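Thread on sorting drink containers at desk scale, for anyone who has to set this up for an office. Source is the second floor at Peñalver, where I have been running two small open containers per table in place of one large bin at the door.

Setup. Two containers per table, same shape, tapered, no lid. Gray takes metal. Lime takes plastic bottles. They are sold as a Nillus pair and the only thing that differs is the color.

Both go at the back of the table against the wall, gray on the left. The gap between them stays small. If you leave a wide gap, people park things in it.

Bottles go in base first. Cap first puts the heavy end up and the bottle rolls around the rim on its way down. With a tapered container you want the weight at the bottom before you let go.

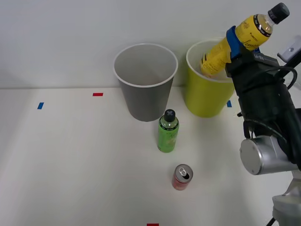
Yellow one going into lime, base down, cap up.

Log for the trial period: 792 items. Of those, 544 were plastic bottles. The rest were cans, plus a few cartons that belong in neither container and went back to the kitchen.

The log is a Barurden sheet with one row per item and three columns: material, cap on or off, container it was found in. I tried a fourth column for brand and dropped it in the first week. It slowed down entry and nothing in the results depended on it.

Mis-sorts are nearly all in one direction. Cans end up with the bottles far more often than bottles end up with the cans. My guess is that a green or yellow label pulls the hand toward the lime container and then whatever is in the other hand follows. I have no data on hands.

Capacity is the weak point. A half-liter bottle does not lie flat in something this size. It leans, and the next one has to fit beside it. Two is comfortable, three is a stack, and at four the lime container is top-heavy.

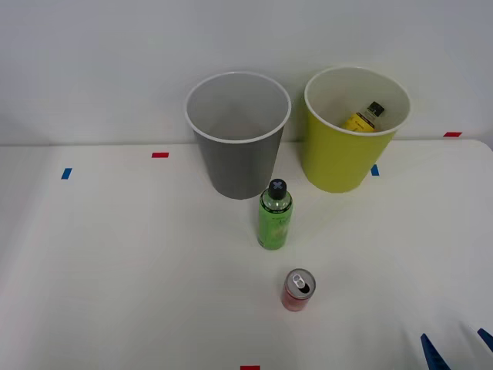
Yellow bottle leaning in lime, green bottle and red can on the table.

Someone asked whether the lean matters. It matters for tipping. Weight against one wall of a narrow base means a light knock from the opposite side can take it over. Against the wall of the room you are covered on one side. In the middle of a table you are not.

Contents matter more. An empty bottle weighs next to nothing. A bottle with liquid in it is a different object, and a surprising share of what people call empty has a third left. Drain first, then sort. The hauler (Trarkonex in our case) takes bottles empty with the cap screwed back on.

On caps: leave them on. A loose cap is small enough to drop through a sorting screen, and if it is on the bottle it travels with the bottle.
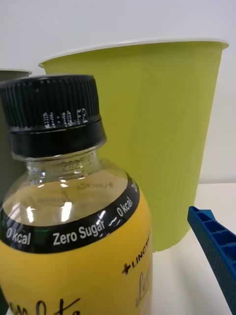

The same goes for the ring under the cap. Do not cut it off. I watched a colleague remove the ring from every bottle with scissors for a week and it changed nothing in what was accepted. Full-wrap labels are another question and I will come back to those when I have an answer from Trarkonex in writing.

Emptying schedule. I started at once a day, 4 p.m. Too late for the tables near the kitchen, too often for the ones by the window. It is now on demand: when a bottle stands higher than the rim by more than half its length, the container goes to the cart.

Layout marks help. Small pieces of tape on the tabletop for where things stand, so the table goes back the same way after cleaning. Use a color that shows up on white. Cheap paper tape lifts at the corners inside a month.

If you run a demo for new staff, use one item per category plus one spare bottle, and start with both containers empty. Put the bottles in front, upright, labels facing the person. Anything more and they start arranging by color, and green and yellow-green next to each other is a bad pair to teach from.
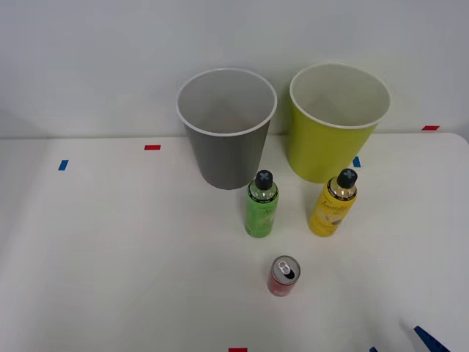
Start position. Containers empty at the back, bottles up front, an X on each black cap.

Cost, as asked. 10 pairs covered the floor. The large bin by the door stayed for paper towels. No liners in the small ones; they get rinsed.

Next step is the third floor, which logged 2421 items last year through a single bin with no separation at all. I will use the same columns so the two sets can be compared.

Open question I would take input on: whether to swap the lime container for a taller one and accept the tipping risk, or keep the height and add a second lime. Leaning toward the second lime. Table depth is fine, table width is tight.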